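Products > Teleop > Leader Arms > Zorkik Hand Guide Kit

Search products, parts, manuals Go

Shop Parts Manuals Downloads Contact

Zorkik Hand Guide Kit — teach a task by hand or from across the room 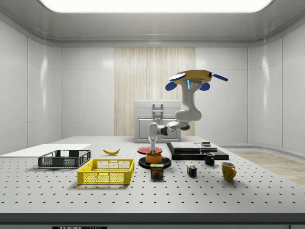
Do I need to write code to teach a task?
Not for the basic stuff. You move the leader handle, the arm follows, you press save. Code only comes in if you want to change how the recordings get stored or played back.

What it is
Leader handle plus control box plus software. One person drives. Works with a real arm or with the sim scene, same handle, same record button. Lots of customers start in sim, get the feel of it, then move over to the real table.

Two ways to teach
Hand mode — hold the arm at the wrist and walk it through the job. Good for slow careful reaches, getting down into a cup, that sort of thing.
Remote mode — sit at the desk with the leader handle. Better for longer tasks and for clutter. Mugs, baskets, cans, small cubes all fine to practice on. Start with a plate or a basket, big and easy.

In the box
Leader handle, left or right hand (say which when you order)
Control box and power supply
2 cables, handle to box and box to PC
Foot pedal for start/stop
Desk clamp
Printed quick start. Full manual is under Manuals

Software
Lysenko recorder, included. Records joint positions, gripper and camera feeds if you have them. Redo button throws out the last take, you will use it alot. Holds 1,000 takes per project, after that start a new project or export. Playback speed goes from slow up to 100 percent. Run new takes slow first please.

Before the first session
Clamp handle down tight. Zero it. Set the table limits in the recorder so the arm stops short of the top. E-stop in reach of whoever is driving, and of anybody in hand mode.
If the arm lags the handle, check the cable to the PC and close other programs. Still laggy — send us the log file.

Fits
Candach arms, all current models. Jurkden arms need the adapter plate, sold seperately, see Parts. Other makes, ask first.

Price
1,272 for the full kit, shipping extra. Spare handles and pedals under Parts. Next batch ships September, orders go out in the order they come in.

Questions
Sales and quotes — Wayne Gosselin
Setup, software, weird noises — Réjean Penner, mornings are best
Use the form under Contact, put the serial number in if you have one. It's on the underside of the control box.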